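Storel suspend sa campagne d'été après une vague de critiques en ligne

La marque d'articles de rangement Storel a retiré de ses comptes la vidéo principale de sa campagne d'été, moins de deux jours après sa mise en ligne. L'entreprise, dont le siège est à Brulbridge, a confirmé l'information dans un communiqué daté du 9 juin 2024.

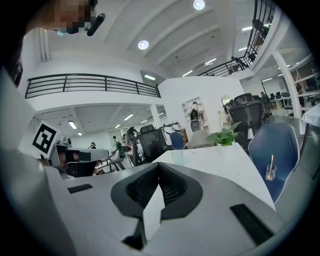
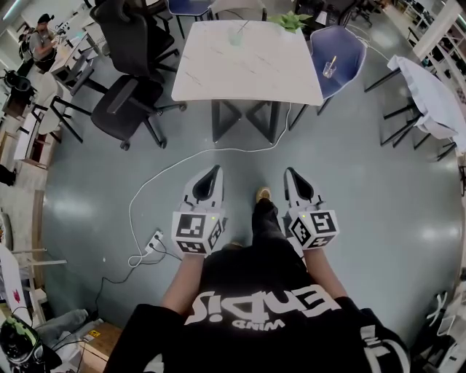 Deux vues prises au même endroit ; une table blanche apparaît sur la première.

La vidéo, intitulée « Tout jeter », montrait une famille vidant son appartement sur le trottoir avant de le réaménager avec des produits de la marque. De nombreux internautes y ont vu un encouragement au gaspillage. Le mot-clé associé à la campagne a été repris par des associations de réemploi, qui ont publié sous la même bannière des photos de meubles réparés ou donnés.

Selon le relevé de l'agence Yeh, qui assure la veille des réseaux sociaux pour plusieurs enseignes de la distribution, 61 % des messages mentionnant Storel pendant cette période étaient négatifs. L'agence a également recensé 496 publications émanant de comptes suivis par un large public, parmi lesquels des blogs de décoration qui avaient travaillé avec la marque par le passé.

« Nous avons voulu parler du plaisir de repartir de zéro. Le message a été reçu autrement et nous en prenons acte », déclare Amerley Kpodo, directrice de la communication de Storel. Elle précise que la décision de retirer le film a été prise en interne et qu'aucun distributeur n'en avait fait la demande.

Les affiches déjà posées dans les gares resteront en place jusqu'à la fin des contrats d'affichage. Elles ne reprennent pas la scène contestée, mais portent le même slogan. Les déclinaisons radio sont en revanche suspendues, tout comme les partenariats prévus avec six créateurs de contenu. Ces derniers seront rémunérés comme convenu, assure l'entreprise.

La campagne avait été conçue par Rorness, une agence indépendante qui travaille avec Storel depuis neuf ans. Contactée, l'agence n'a pas souhaité commenter le choix de son client. Elle indique seulement que le film avait été présenté à un panel de consommateurs avant sa diffusion et que les réactions avaient été jugées satisfaisantes.

Pour Máté Veres, consultant en stratégie de marque, le problème tient surtout au calendrier. « Storel communiquait encore au printemps sur la durée de vie de ses produits. Le public a comparé les deux discours, et la comparaison était facile à faire », explique-t-il. Il estime que le retrait rapide limite les dégâts, mais que le silence des premières heures a laissé le champ libre aux détournements. Les premières réponses publiées par la marque sous la vidéo étaient des messages automatiques invitant les internautes à découvrir la collection.

L'effet sur les ventes reste difficile à mesurer. Storel ne communique pas de chiffres hebdomadaires et dit ne pas avoir constaté de baisse de fréquentation dans ses magasins. Sur sa boutique en ligne, les avis laissés sous certains articles ont été temporairement fermés, puis rouverts le lendemain.

Une nouvelle version de la campagne est attendue en juillet. Elle devrait mettre en avant le service de reprise des anciens meubles, lancé l'an dernier et peu connu de la clientèle. Ce service permet d'obtenir un bon d'achat pouvant aller jusqu'à 61 euros par meuble rapporté en magasin. Amerley Kpodo indique que Rorness reste chargée du projet et que le slogan sera modifié. Le budget de cette seconde version n'a pas été rendu public.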